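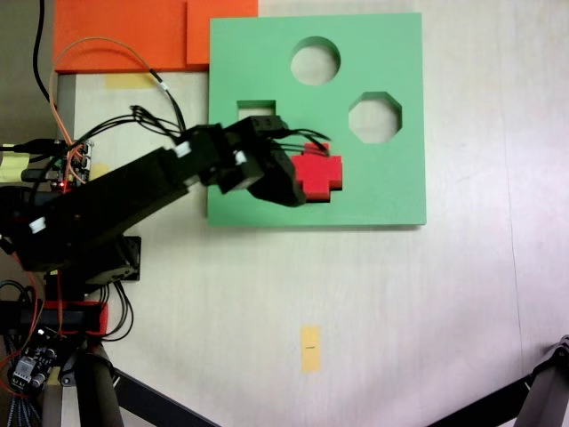

## Chapter 5: Shapes and Holes

I still love a shape sorter — give me a green board and a red block and I'm happy for 20 minutes! A circle is easy, as you can turn it any way you like and it still fits.
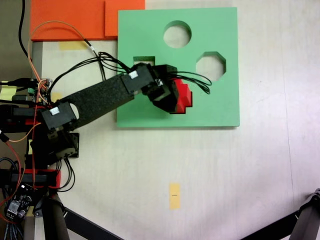
A cross is fussier. Give it a quarter turn and it matches its hole again, but stop halfway and it won't go in.

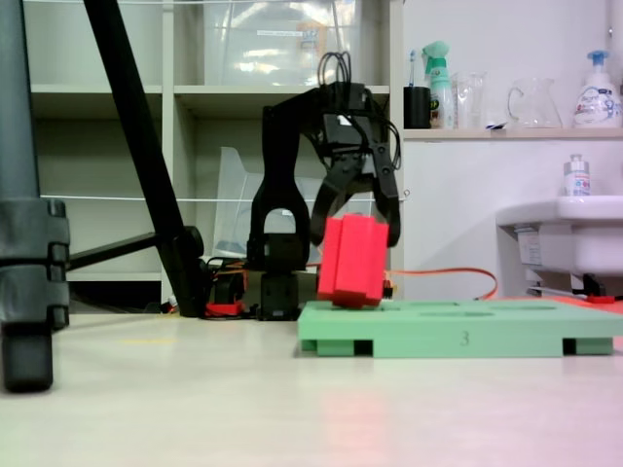 So before you start Exercise 121, find a block with straight sides and turn it slowly in your hand — how many times does it look the same before you're back at the start?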